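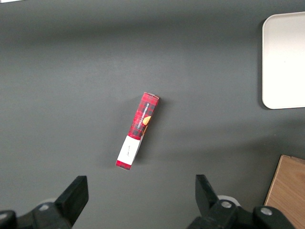 Revised handling rules for packaged food cartons

Issue 3 of the carton handling rules replaces Issue 2 from the start of November and applies to all manipulation cells at Indholm. The text has been shortened, and the sections on approach, grip force and rejected picks have been rewritten. Cells running the Gukitance controller need the new parameter file loaded before the first shift under Issue 3. Mostetti cells take the same values by hand from Annex B.

The main change concerns slim cartons lying flat at an angle to the cell axes, such as shortbread and biscuit boxes. Issue 2 allowed the fingers to close on any two opposite faces. Under Issue 3 the grip is taken across the short width, on the long side panels, with the wrist turned to match the carton before descent begins. End flaps are not a gripping surface. They are glued at one seam only and several makes open under light load.

Fingers are to be fully open before the wrist drops below 200 mm above the table, and must stay open until the downward move has ended. Closing during descent was permitted under Issue 2 and accounted for most of the crushed edges in the spring review.

Closing force for cartons under 308 g gross is limited to 18 N. Heavier cartons follow the table in Annex B. The limit applies at the fingertip, so cells that report motor current must use the conversion supplied with the gripper and record which version was used.

A clear margin of 50 mm is required between the carton and any tray, board or other fixed item on the side where a finger will pass. Where the margin is smaller, the operator moves the item and restarts the cycle. The carton itself is not to be nudged clear with a finger.

Patterned print continues to cause trouble. Checks, tartans and stripes can be read as panel edges by the older detection settings, and a white label panel on a dark carton may be returned as a separate object. Cells must use the outline of the whole carton for grip planning. Printed text may be used to identify the product but not to set the grip point.

A missed pick may be retried once. After a second miss the cell stops and the carton is removed by hand, inspected and logged under code C4. Cartons with a split seam or a visible dent go to the Fahmy bench and do not return to the trial stock.

Annex B now lists forces by gross weight only. Comments on the wording should go to Capucine Courtois, quoting the clause number.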